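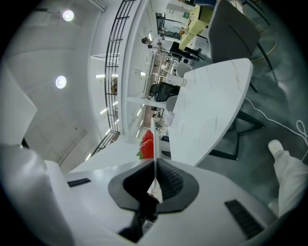

Vativura Precinct Desk

Voter contact software for local and state campaigns

Precinct Desk keeps walk lists, phone lists and yard sign requests in one place. It is sold by the campaign, with no charge per seat, and runs in any current browser. Canvassers can use it on a phone without signal – answers are held and sent when the connection comes back.

What you get
Walk lists cut by precinct, street or party registration
Scripts with up to 42 questions
Absentee and early vote tracking, updated when your county posts its file
Finance export for state filing

Plans
Local: up to 4000 voter records
District: no limit on records, plus texting

County files arrive in different layouts. Send us yours before you order and Lihua Pan in data setup will check that it loads. The Bondville township file, 3741 records, took one afternoon in August.

Primary and general elections can share one account. Recounts are covered under the same license until the result is certified.

Orders and quotes: Chunhua Dong, ext. 1881
Item no. VPD-42
Page updated Oct 3, 2023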